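Notes on Gullach's theory of measure, read against his 24 surviving letters (thread)
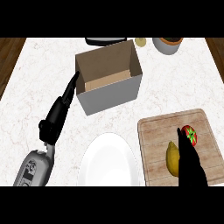
Open box on a marble counter, simulated view.

1/ I have been working through Gullach's correspondence alongside the Hedstead lectures. The published lectures present "measure" as a finished doctrine. The letters show he held at least two incompatible versions of it while he was lecturing.

2/ Version A: a measure is a rule for comparing two things already given as distinct. The things come first and the rule second. Lectures 1 to 3 say this outright, and most of the secondary literature stops there.

3/ Version B: nothing is given as distinct until a measure is applied. He states it in letter 13, in a reply to a student's question about color boundaries. The wording is rough and he crosses out the key verb twice.

4/ Lensa Berhe's edition prints both deletions. The older Vetach edition silently prints the last reading only, so anyone working from Vetach sees a confident claim where the manuscript has three attempts at one.

5/ The crossed-out verbs, in order, are "finds" and "divides." The reading that stands is "allows." "The measure allows the parts." I don't think "allows" can be read as "produces," though Chmielewska translates it that way throughout.

6/ Why the verb matters: if a measure produces its parts, Gullach is a plain constructivist and the argument with his realist critics is a real disagreement. If it only allows them, he is making a claim about the conditions of description and says very little about what exists.

7/ Chmielewska's case for "produces" rests on lecture 9, where he compares measuring to cutting cloth. But the passage goes on for another page, and he withdraws the comparison there. The cloth, he says, "was already woven in one direction."

8/ Eldana Workneh takes the weave remark as a late return to Version A. Possible. My problem is dating. Lecture 9 survives in an auditor's notes, copied out fair in June, after the course was over. We can't assume the order of the notes is the order of the argument.

9/ Letter 13 is undated too. Berhe places it between lectures 6 and 7 on the basis of paper and ink. I find that persuasive for the sheet. It is weaker for the postscript, which is in a different ink and contains the only use of the phrase "bare manifold" in the correspondence.

10/ Small correction to something I posted earlier: I said the phrase never appears in the lectures. It appears once, in the discussion after lecture 11, but in an auditor's mouth. Gullach's answer avoids it.

11/ The postscript runs to 26 lines and nearly half of them concern a disputed train fare. The philosophical part is a single sentence, and it concedes that Version B "cannot say what it is applied to." Both editions give this sentence without a note.

12/ I read the concession as the reason lecture 12 changes the subject to number. Workneh reads it as politeness to a student. The text supports either. What would settle it is the student's side of the exchange, and that hasn't been found.

13/ Page references: I cite Berhe by letter and line, and the lectures by lecture and paragraph. Vetach's pagination differs between the two printings, so please don't send me Vetach page numbers without saying which printing you have.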